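Learn to Mend: call for participants, autumn round

Gronwood Mending School is looking for people who would like to spend ten evenings learning how to fix the things they own. The course is free, the tools are here, and you don't need to have repaired anything before. If you have a lamp that flickers, a coat with a broken zip or a kettle you can't bring yourself to throw out, we'd love to hear from you!

We started with one evening a month in a borrowed room on Aston Road and a box of screwdrivers. Last year 893 items came through the door, and most of them went home again in a usable state (a few went home in a bag, to be fair, but their owners had at least had a good look at what was wrong). The school now has its own rooms at 67 Semar Street, with proper benches and far better light. The autumn round begins in October and we want it to be a really mixed group.

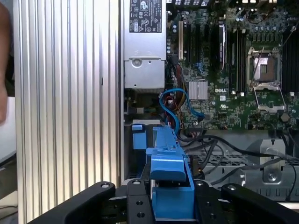

What you'll be doing

Each evening runs from 6.30 pm to 9 pm. The first half is taught, the second half is yours. Bring something from home or pick from our shelves, which are always fuller than we would like.

The early evenings are about hand skills. You'll learn to thread and tension a sewing machine, patch a knee so that it stays patched, and put a new slider on a zip. Then we move on to wood and glue: wobbly chairs, split drawer fronts, picture frames that have come apart at the corners. Elīna Rozīte teaches this part, and she has a lovely way of getting people to slow down before they reach for the clamps.

After that come the plug-in things. You'll use a multimeter, rewire a plug, change a fuse, and find out why the toaster won't stay down. We go through safe working very carefully here, and no one works on anything connected to the mains. Two evenings are set aside for computers and other bits of home electronics, mostly cleaning, swapping parts and deciding what is worth keeping.
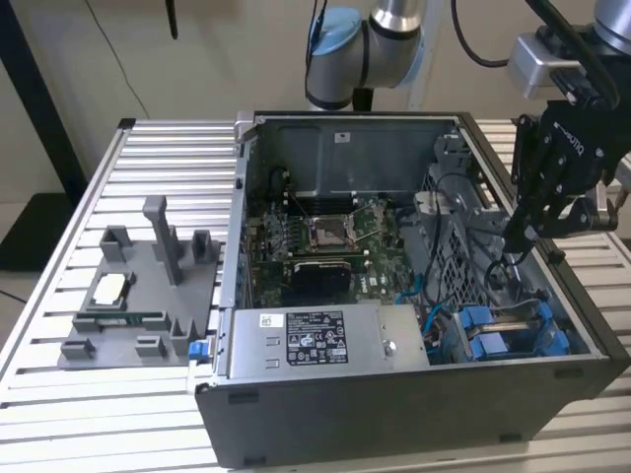 The last evenings are open bench. You choose one repair you really care about and see it through with help from whoever in the room knows most about it. Past choices have included a grandmother's mantel clock, an accordion strap, a tent, a record player and an enormous stuffed rabbit with a torn ear. We finish with a public mending evening, where you'll sit alongside one of the teachers and help visitors with whatever they bring in. It's busy and noisy and people talk about it for weeks!

Who we're looking for

Anyone aged 16 or over who lives in or near Gronwood. We'd be especially glad to hear from people who think they are hopeless with their hands, people who have recently moved here and want to meet others, and people who used to mend for a living and have got out of practice. You may find yourself next to a retired upholsterer one week and a sixth-former the next, and that is a big part of the fun.

You will need to be able to come to at least eight of the ten evenings. The skills build on each other and the groups get quite attached, so please only apply if the dates look realistic for you. English is the main language of the course, but we're used to working with gestures, drawings and phones.

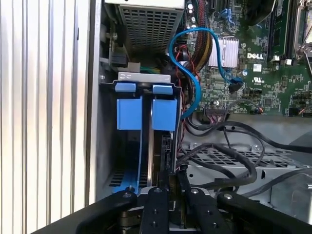
Mending is mostly patience and looking, and both can be learned. We ask everyone to spend the first few minutes with any object just working out how it is held together before they undo a single thing. On a jacket that means turning it inside out and following the seams. On a chair it means finding which joint moves. Inside a desktop computer it might mean spotting the blue plastic card holder on its metal crossbar and working out what it keeps in place. Take a photo or make a sketch, put your screws in a dish, and carry on from there. People who do this tend to get braver very quickly, and it's a joy to watch.

What we offer

All teaching, tools and basic materials are free. Tea, coffee and soup are included, and there is usually cake if someone has had a good week. We can pay back bus fares of up to £67 per person over the whole course; keep your tickets and hand them in at the end. The rooms are on the ground floor with a level entrance and an accessible toilet. Benches can be raised or lowered. The Åberg car park behind the building is free after 6 pm, and there are bike racks by the side door.

If you need a quieter spot, a sign language interpreter or large-print handouts, put it on your form and we'll arrange it before you start.

How to apply

Pick up a form at the front desk on Semar Street, or ask for one to be posted to you. It has just 2 questions: what would you most like to be able to mend, and what is the oldest thing you own that still works? Please don't polish your answers. A couple of lines is plenty, and you can record them as a voice message if you don't like writing.

Nanami Kawaguchi reads every form and will ring you for a short chat before places are given out. If we run out of room, we'll keep your name for the spring round and invite you to the public mending evening in the meantime.

Questions are welcome at the desk any time between 2 pm and 6 pm. Come and have a nose round the benches while you're there, and bring that lamp!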